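KUKA arm stops dead partway into the bin, always on the same move. Cable or software?

Asked in: Robot arms and grippers
Viewed 1,139 times, 3 answers

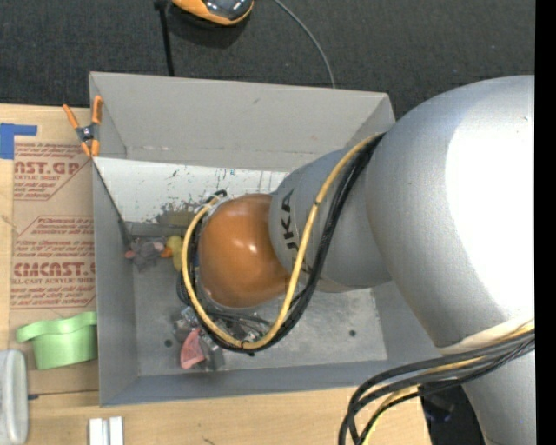
Arm reaching into the pick bin, cable loop hanging under the wrist cap.

Hi all, long-time reader, first time I've had to ask for help. We've got a KUKA arm doing mixed-item bin picking (toys, clear plastic bits, anything awkward really) and it has started throwing a fault in the middle of a reach. The arm freezes, the gripper drops off the bus, and I get a comms timeout on the gripper side followed by a protective stop. If I clear it and jog back out, everything comes back like nothing happened, which is driving me up the wall.

What I know so far:

It ran fine from when we set it up in December until a couple of weeks ago. Before that I'd had a run of 3,000 picks with no comms faults at all. My last overnight go died after 123.

It nearly always happens going for things near the left wall, where the wrist has to roll a long way over. Picks in the middle of the bin are mostly okay.

The gripper is a Zinder two-finger one and the planner is Uniyal, if that matters to anyone. I've swapped the gripper power supply and reinstalled the Uniyal driver. No change.

The yellow cable and the black bundle share the same loop, with a cable tie at the bottom of it. I put that tie on myself because the loop was swinging and bumping the toys around. I'm starting to wonder whether I've done this to myself!

Can I just lengthen the timeout so it rides through the glitch? And is there a decent way to test the cable without pulling the whole dress pack off?

ANSWER 1 (accepted, 14 votes)

I'd put my money on the cable. Same pose every time and it heals itself when you back out, that's about as classic as a broken conductor gets. We had one at Godine that drove three of us silly for a month and the jacket looked perfect the whole time.

Please don't stretch the timeout. If the gripper has lost comms, the arm doesn't know whether it's open, closed or holding something, and you really want it to stop. All a longer timeout gets you is a robot that carries on moving blind for longer.

Here's how I'd go about it:

1. Take it out of automatic and put it in T1, reduced speed, enabling switch in your hand. Clear everyone else away.

2. Jog to the pose where it faults and creep the wrist roll back and forth. Watch the gripper status as you go. If it drops out at the same angle two or three times running, you've pretty much found it.

3. Stop the arm, power down and lock out before you put your hands anywhere near that loop. I know it's tempting to reach in and wiggle the cable while it's live and sitting still. Don't.

4. With the power off, unplug both ends and put a continuity tester on the cable while a helper flexes it, mostly near the ties. A meter with a slow beep can miss it, so use the min/max setting if yours has one.

As for the tie, yeah, it might well be your culprit. A zip tie pulled tight across the tightest part of a bend makes all the flexing happen in one little spot. When you fit the new cable, use a wide hook-and-loop wrap, leave it loose enough to slide a bit, and anchor the bundle on the straight sections. And check that what you buy is rated for torsion as well as bending. Plenty of "flex" cable is only meant for drag chain and hates being twisted.

ANSWER 2 (3 votes)

Agree with most of that, but have a look at the connectors before you spend money on a cable. I had the same symptoms on a Tolitz gripper and it was a threaded plug that had backed off a quarter turn. Took me a whole afternoon of blaming the software and five seconds to fix.

Also worth putting a limit on the wrist roll in your planner. Ours used to choose the long way round for no good reason, with the joint wound up way past what the hoses liked. I've got 720 degrees of total travel on mine and I only let it use half. A few picks by the wall get rejected, but I can live with that. Not sure where the setting lives in Uniyal, sorry.

ANSWER 3 (0 votes)

did you try turning the speed down? mine faults less at 50%

Comment on answer 3: That'll hide it for a while if the cable's going, but it'll still go.

UPDATE from the asker

Did the slow jog in T1 this morning and it dropped out at the same wrist angle four times in a row. Plugs were all tight. Powered down, flexed the yellow cable near the bottom tie and the tester cut in and out, so there's my answer. New torsion-rated one is on order and the zip ties are going in the garbage. I've left the timeout alone. Will post the pick count once it's back up.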